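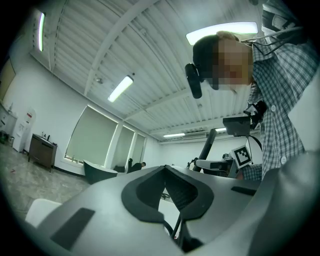

I've been putting off the muskrat post all winter, mostly because every time I sit down to write it I go out to look at the muskrats again and then it's dark and I have cold feet and no post. So it's 25 January 2021, there's a pot of chili going, and I am not leaving this chair.

Some of you will remember from the fall that I had started walking out to Keogh Pond before work. If you don't know it, it's the long skinny pond off County Road 1091, on the Musthorpe side, with the pull-off that fits two cars if the first person parks politely. There are 60 acres of marsh behind it that you can't really walk into unless you own waders and don't mind losing them. I stick to the bank. I went out there for ducks, to be truthful. I wanted a hooded merganser and I'd gotten it into my head that Keogh was the place.

What I got was a brown lump swimming across the water with a bundle of cattail in its mouth, and that was pretty much it for me and ducks.

## Not a beaver

I thought it was a beaver. I told people at work it was a beaver. I'd like to apologize to everyone who got the beaver speech from me at the coffee machine in October, because there are no beavers at Keogh Pond and there was never any reason to think so.

The tail is what gives it away, if you get a decent look. A beaver's tail is wide and flat like a paddle lying on the water. A muskrat's is skinny and squeezed the other way, taller than it is wide, and you can often see it wiggling along behind the animal when it swims. The other thing is how much of the body rides above the water. With a beaver you mostly get a big blocky head. With a muskrat you tend to get the head and the back and sometimes a bit of tail too, kind of like a loaf of bread that has somewhere to be.

And then there's size, but size on water is hopeless. A muskrat weighs a few pounds and a grown beaver can be 40 or more, so you'd think even I could manage that one. With nothing next to it for scale, though, I couldn't have told you if I was looking at a beaver or a wet guinea pig.

They're not close relatives, either. Muskrats are in with the voles and lemmings, so what you've got is basically a giant swimming vole. I find this delightful and I've been telling people at the coffee machine about it instead.

## The houses

By the end of fall there were heaps of dead cattail and mud sticking up out of the shallow end, and I had walked right by them thinking they were, I don't know, debris. They're lodges! A beaver lodge has real branches in it, whole chewed logs. A muskrat lodge is soft stuff, stems and leaves and roots and muck all piled up, with a dry chamber hollowed out inside and the doorway under the water. Not every muskrat builds one. Where there's a good steep bank they'll dig a burrow into it, and I'm fairly sure that's what is going on along the road side of the pond, because there's a soft place in the path that I have now put my leg through twice.

The biggest lodge is across from the pull-off, almost 300 feet out by my guess, past where the lily pads are in summer. It's about where you'd want to be if you were small and fat and everything wanted to eat you. The closer ones are scruffier. One of them leaned for weeks and then it got patched, or at least one morning it had a dark wet collar of fresh mud all the way around it and wasn't leaning as much. I never saw who did it. I was a little hurt to have missed it.

I read that they'll share a lodge in cold weather, several of them packed in together for the warmth, when at other times of year they can be pretty nasty to each other about territory. I have spent holidays like that. 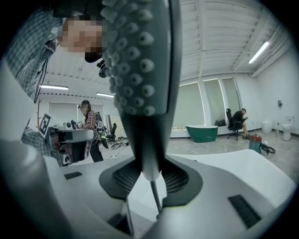

Anyway, ice. I had assumed that once the pond froze the show was over until spring. I pictured them curled up in there asleep with little nightcaps on. Nope. Muskrats don't hibernate at all. They're under there the whole winter, swimming around in the dark and the cold digging up roots, and coming back to the lodge to breathe and dry off. They can stay down for a good long while on one breath, well over ten minutes in some accounts I've read, although most dives are a lot shorter than that.

They also make these things called push-ups, and I had never heard of them before December. When the ice is still thin, a muskrat will chew or break a hole through it and shove a wad of plants up from below until there's a little dome sitting on top. It keeps the hole from freezing solid and gives them a covered spot to come up, get some air, and eat in private. From the bank a push-up looks like somebody dumped a bucket of wet salad on the ice. There was a string of them at Keogh heading out from the near lodge toward the inlet, and I got weirdly protective of them when the snow came and covered them up. The snow is good for them, it turns out it's insulation, so I could have saved myself the worrying.

What I really wanted was to see one swimming under the ice. We had that stretch right before the holidays where it froze hard with no snow and the ice was clear as a window along the edge. I lay down on my stomach on the bank, in my nice coat, for most of a morning. I saw leaves. I saw a water beetle of some kind, rowing along like it was June, which was honestly pretty great on its own. I saw a stream of bubbles come along under the ice and stop, and flatten out into white coins, and I am going to believe for the rest of my life that a muskrat had just gone by and I'd looked down one second late.

## Some things I learned the hard way

Go early or go late. The middle of the day is usually dead, and that's also when people bring their dogs.

Sit down. I spent the first few weeks standing on the bank like a heron and they'd slap under the second I shifted my weight. Once I started bringing a pad to sit on and staying put, they more or less forgot about me. One came up on the near bank and ate a whole cattail root with its back to me, holding it in both front paws and turning it like corn on the cob. The chewing is LOUD. You would not believe the crunch on that thing.

Don't walk on the ice to get a better look at a lodge. Please. Ice around lodges and push-ups is thinner than the rest because there are warm animals coming and going under it, and you'd be wrecking their winter even if you didn't go through. Same goes for poking at a push-up to see what's inside. If it gets opened up in the cold the hole can freeze shut.

Get real boots. I'd been going out in sneakers and two pairs of socks, and then I broke down and bought a pair of Fosons at the farm store up in Plidberg. They're ugly, a size too big, and I love them. They make a squeaking sound on cold snow that I'm sure can be heard in the next county, but I'd be squeaking with ten toes.

And look for mink tracks. I'm still bad at this. A mink will go right into a lodge after muskrats, and there's been a line of paired prints coming down the inlet and looping around the scruffy lodge that I keep going back and forth on. They're on a slant, two by two, with a gap in between, and that's how the book draws them. It could also be a cat with opinions. I haven't seen any fur or anything else upsetting, and last week there was open water steaming a bit by the inlet and a brown head in it, so somebody's home.

## What's next

I want to be there when the ice goes out. From what I've read, early spring is when it all kicks off, with the young ones moving out to find their own places and a lot of squabbling and chasing. It's also when you see them wandering across roads looking confused, so if you drive 1091 in March, slow down by the culvert for me, would you?

I'd like to hear from anybody who has muskrats on a smaller pond. Do they clear out all your cattails? There's supposed to be a sort of cycle to it, where they eat a marsh open and then run out of food and the plants come back, and I'd love to know if you've watched that happen over a few years. I've only got the one season to go on and I spent part of it thinking they were beavers.

Still no merganser, by the way. Chili's sticking, gotta go stir.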